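Vasos de papel: qué pasa con ellos entre la caja y la basura
Memoria del proyecto de la asignatura Materiales y Vida Cotidiana
Autora: Waraporn Jitpraphai
11 de marzo de 2021

Por qué vasos

Lo primero que tengo que contar es que yo quería hacer el proyecto sobre sillas. Tenía el índice hecho y todo. Pero un día estaba en la barra de la cafetería de la facultad (la Sillance, para quien no sea de aquí, la del semisótano) esperando un cortado, y la persona que atendía tiró del primer vaso de la pila y salieron tres juntos. Los separó con la uña, uno se arrugó, lo dejó a un lado y siguió. Me quedé mirando el vaso arrugado un buen rato. Al día siguiente le escribí a mi tutora para cambiar de tema y me dijo que sí con una sola línea, así que aquí estamos.

La pregunta que me hice es bastante modesta: ¿por qué se estropean vasos que no ha usado ningún cliente y qué se puede hacer para que se estropeen menos? No quería meterme en el debate de si el vaso de papel es bueno o malo, que da para una tesis y ya la escribirá otra persona. Me interesaba el objeto mientras está apilado y esperando.

Qué hice

En la Sillance me dejaron ponerme en el rincón de la barra con una libreta durante las mañanas, que es cuando hay más jaleo. También hablé con la tienda de suministros donde compran, que se llama Chauhan y está en el polígono, y allí me explicaron cómo les llegan las cajas y me dieron unas cuantas muestras para trastear en casa. Usan dos marcas, Lallidico y Suketti. La caja grande trae 2,000 vasos y la cafetería pidió una de cada al empezar el proyecto, o sea, 2,000 de Lallidico y 2,000 de Suketti. Cuando cerré la libreta se habían servido 1,172 bebidas para llevar. Menos de las que yo esperaba, la verdad, pero suficientes para ver cómo se trabaja.

Apunté tres cosas: cuándo se pegaban los vasos entre sí, cuándo se descartaba alguno sin usar y cómo estaba colocada la pila en ese momento. Lo de la colocación lo añadí la segunda mañana, porque la primera ni se me ocurrió, y por eso el primer día de la tabla del anexo tiene una columna en blanco. Mi tutora me sugirió repetirlo y lo intenté, pero coincidió con la semana de exámenes y la barra estaba irreconocible.

El vaso por dentro y por fuera

Un vaso de papel es más complicado de lo que parece cuando lo desmontas. Yo desmonté bastantes, con un cúter y mucha paciencia, en la mesa de la cocina. La pared es una pieza en forma de abanico que se enrolla y se cierra con una costura. El fondo es un disco aparte, metido un poquito hacia arriba. Y luego está el borde, que se enrolla sobre sí mismo y es lo que le da firmeza a la boca. Si cortas el borde, el vaso se aplasta con dos dedos, casi sin querer. Hice la prueba con mi hermano pequeño, que se lo pasó mejor que yo.

La forma cónica es lo que permite guardarlos unos dentro de otros. La gracia está en que cada vaso se detenga a una altura fija y asome un poco por encima del anterior, para poder agarrarlo. Cuando alguien aprieta la pila (para que quepa en el estante, por ejemplo) las paredes se encajan más de la cuenta y ahí empieza el lío.
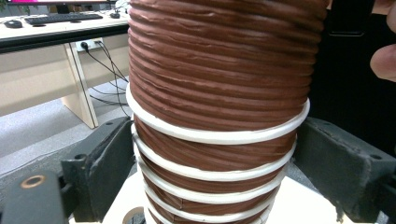
Una pila no se comporta igual en toda su altura, y esto me costó entenderlo. Yo pensaba que si los vasos estaban prietos, lo estarían todos. Pues no. En la barra había tramos donde los vasos salían solos y, un poco más allá, otro tramo en el que había que pelearse. Donde quedaba hueco entre borde y borde se podía meter la yema del dedo y separar sin problema. Donde no quedaba, la gente pellizcaba el papel, y el pellizco es justo lo que marca la pared. Una arruga pequeña no hace que el vaso pierda café, o al menos a mí no me perdió ninguno en casa, pero quien atiende lo ve feo y prefiere coger otro.

Otra cosa que me llamó la atención es que casi todo el mundo agarra la pila por la pared y muy poca gente por el borde. Yo también lo hacía así antes de este trabajo. El borde es la parte dura y aguanta bien el tirón, mientras que la pared cede enseguida. Se lo comenté a la encargada de las mañanas y estuvo un rato probando con una pila nueva, riéndose, y me dijo que llevaba años haciéndolo al revés.

Lo que probé en la barra

Con permiso de la encargada hicimos dos cambios. El primero fue dejar las pilas más cortas y guardar el resto en su bolsa. El segundo, girar un poco el vaso al sacarlo, como quien abre un tarro, y no tirar en línea recta. El giro funcionó estupendamente cuando había calma. En hora punta se olvidaba todo el mundo, y lo entiendo perfectamente, con la cola llegando a la escalera.

Las pilas cortas gustaron más a unos que a otros. Hay que reponer más a menudo y eso, con la leche a medio calentar, es un fastidio. A cambio se inclinaban menos y no hacía falta apretarlas para que se quedaran quietas. Al final se quedaron con una solución intermedia que no propuse yo: una pila corta al lado de la máquina y otra de reserva debajo, en el estante, con su bolsa abierta por arriba.

Entre las dos marcas no me atrevo a decir cuál es mejor. Tuve la impresión de que los de Suketti se separaban con menos esfuerzo, pero también fueron los últimos en abrirse y para entonces ya teníamos todos más maña. Tendría que haber alternado las cajas desde el principio. Queda apuntado.

Problemas y cosas que haría distinto

La libreta fue un error. Se me mojó una mañana y pasé la tarde descifrando mi propia letra. Una hoja plastificada con casillas habría sido mucho más práctica. Tampoco medí la humedad, y en Chauhan me insistieron en que el papel lo nota, sobre todo si la bolsa lleva tiempo abierta junto al vapor de la cafetera. Tenía un higrómetro prestado en el laboratorio y no lo fui a buscar. En fin.

Y me habría gustado hablar con más gente de la barra por separado. Cuando preguntas en grupo contesta siempre la misma persona.

Qué queda pendiente

En mayo hay que entregar la segunda parte, que va sobre las tapas. Ya he empezado a mirar cómo las guardan y es un mundo completamente distinto, porque se pegan de otra manera y la gente las separa soplando (¡en serio!). La encargada me ha pedido además un cartelito para la pared con lo del giro y lo de coger por el borde, y lo estoy dibujando a mano. Los vasos desmontados están en una carpeta en el aula de materiales, por si alguien de clase quiere echarles un vistazo o llevarse alguno.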